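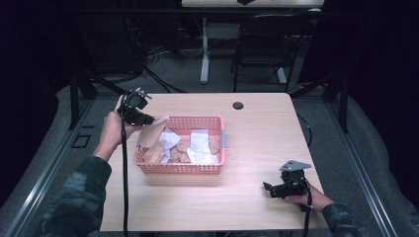

Left jaws just over the rim, right one parked low.

plerk_ops
Still fighting the left gripper on the Flekunel table setup. The jaws close fine on my bench block, then they get lazy on the crumpled beige stuff. I swapped the pads Wednesday and re-zeroed the opening. Anyone else running the Jomero fingertips on this thing?

moradi2003
Look at your cable before you touch the pads again. Yours drops straight down off the left gripper, and on mine that tugs the connector every time I lift. I put a loop of slack near the wrist and the dropouts quit.

gridbasket
Disagree, sorry. A bad connector gives you jumps in the log, it doesn't give you lazy jaws. I'd bet on the pivot screws. I check mine every 200 cycles and they've always backed out a little.

plerk_ops
No jumps in the log that I can find. I'll do the screws tonight - and the slack too, I guess. One more from the same table:
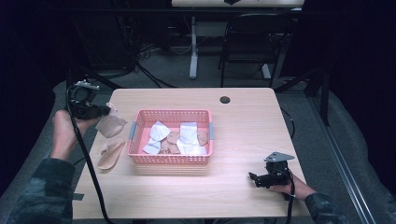 Left gripper with a beige piece in the jaws, basket in the middle.

moradi2003
OK so it can hold one. But that cable is running across the left part of the table now. Clip it!

gridbasket
Clip it, fine, I'll give you that one. Still the screws though. And don't go wild with threadlocker, I glued a pivot solid in May and had to buy the whole jaw set, part 2510.

plerk_ops
Noted, tiny drop only. Will run 100 picks after and post the log.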